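Última atualização: outubro
Imprimir | Enviar por e-mail

3. O ruído doméstico como material de escuta

3.1 Por que começar pelo chão

Quem estuda a paisagem sonora da casa costuma chegar a ela pela janela: o trânsito, os cães da rua, a obra do vizinho. O nosso interesse corre no sentido oposto. Queríamos saber o que os moradores ouvem quando a própria casa trabalha, e que palavras usam para falar disso. A resposta foi bem mais rica do que esperávamos, e confessamos que parte do prazer desta pesquisa esteve em descobrir quanta gente tem opiniões firmes, e até ternura, sobre o som de uma centrífuga ou de uma geladeira velha!

O corpus reúne 139 relatos escritos, recolhidos nos bairros de Plendwood e Colwood. Cada participante manteve um diário de escuta e anotou nele os sons que lhe chamavam a atenção dentro de casa, com a hora aproximada e o cômodo. Não pedimos medições. Pedimos palavras, comparações e, quando a pessoa quisesse, uma onomatopeia. Os diários variam muito em extensão: há os que se resumem a poucas linhas secas e há um, de 250 linhas, que se lê quase como um romance de cozinha.

A codificação foi feita por Ona Toom e revista por Sơn Thân, que leu os relatos sem conhecer as categorias atribuídas na primeira passagem. As divergências foram discutidas caso a caso. A maior parte delas dizia respeito à fronteira entre "zumbido" e "ronco", termos que os falantes empregam com uma liberdade admirável e que acabamos por tratar como um contínuo.

3.2 A família do sopro

Das categorias que emergiram da leitura, a que mais nos entusiasmou foi a que chamamos família do sopro: secadores de cabelo, exaustores, ventiladores e, no centro de tudo, o aspirador de pó. São sons contínuos, de banda larga, que ocupam o ambiente inteiro e suspendem a conversa. Os participantes descrevem-nos menos pela altura e mais pelo que deixam de ouvir enquanto eles duram. "Some a casa", escreveu uma moradora de Colwood. Outra anotou que só percebia o silêncio da sala depois de desligar o aparelho, e que esse silêncio lhe parecia "maior do que o de antes".

O aspirador tem ainda a particularidade de ser um som que se desloca. O ventilador fica no canto e o ouvido se acostuma a ele, ao passo que o aspirador atravessa portas, muda de timbre ao passar do tapete para o piso frio e sobe de tom quando o bocal encosta na cortina. Vários diários registram essas mudanças com uma precisão que faria inveja a um afinador. Um participante chegou a distinguir, pelo som apenas, em que cômodo a mãe estava e se ela havia chegado ao rodapé.

Convém separar, nesse conjunto, as duas arquiteturas mais citadas. Nos modelos verticais, o motor acompanha a mão, e quem aspira tem a fonte sonora junto ao corpo. Nos modelos de arrasto (Figura 4), o motor fica no chão, sobre rodízios, ligado ao tubo por uma mangueira flexível, e a pessoa ouve dois sons ao mesmo tempo: o do motor, atrás de si, e o da sucção, à frente. Essa duplicidade aparece nos relatos com imagens deliciosas, como "um bicho que me segue" ou "eu na frente e o barulho atrás, reclamando".

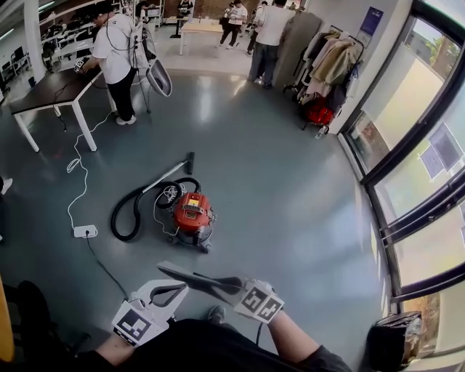

Figura 4. Aspirador de arrasto com mangueira corrugada e tubo metálico, sobre piso brilhante.

A superfície do chão pesa bastante nessas descrições. Os moradores de casas com piso liso falam em "eco", "lata" e "corredor de hospital", enquanto os de casas atapetadas preferem "abafado" e "grosso". Não temos dados acústicos para dizer quanto disso vem da reverberação e quanto vem do atrito do próprio bocal, e seria ótimo que alguém com os instrumentos adequados retomasse a questão. O que podemos afirmar é que o vocabulário acompanha o piso com notável regularidade.

3.3 Horários, vizinhos e negociação

Os sons do sopro são também os mais negociados. Ninguém pede licença para abrir a geladeira, mas muitos relatos contam combinações tácitas sobre a hora de aspirar. Às cinco da tarde parece haver uma espécie de trégua geral, quando as crianças já acordaram da sesta e o jantar ainda não começou. De manhã cedo, o aspirador é lido como declaração de guerra ou, numa variante mais branda, como despertador familiar.

No edifício Clarnis, onde vivem cinco dos nossos participantes, as paredes deixam passar o suficiente para que os diários dialoguem entre si sem que os autores soubessem. O mesmo som surge, na mesma tarde, como "alívio, enfim estou limpando" num apartamento e como "lá vem ela outra vez" no de baixo. Foi um dos momentos mais felizes da codificação. A coincidência permitiu observar como o papel de quem ouve, agente ou testemunha, reorganiza inteiramente o léxico: quem aspira usa verbos de ação e termos de resultado, quem escuta através do teto usa verbos de movimento e adjetivos de duração.

3.4 O fim do som

Um último traço merece registro. A família do sopro é a única em que os participantes descrevem com cuidado o desligamento. O motor "desce", "suspira", "vai embora devagar". Na escala de agrado que acompanhava o diário, de 0 a 100, foi a esse instante final que vários moradores deram a nota mais alta da semana, acima da música e da chuva. O protocolo original não previa uma entrada própria para ele, e tivemos de acrescentá-la à ficha Sial na segunda rodada de coleta, cujos resultados são apresentados na seção 4, junto com os sons de água e de louça.

Imprimir | Enviar por e-mail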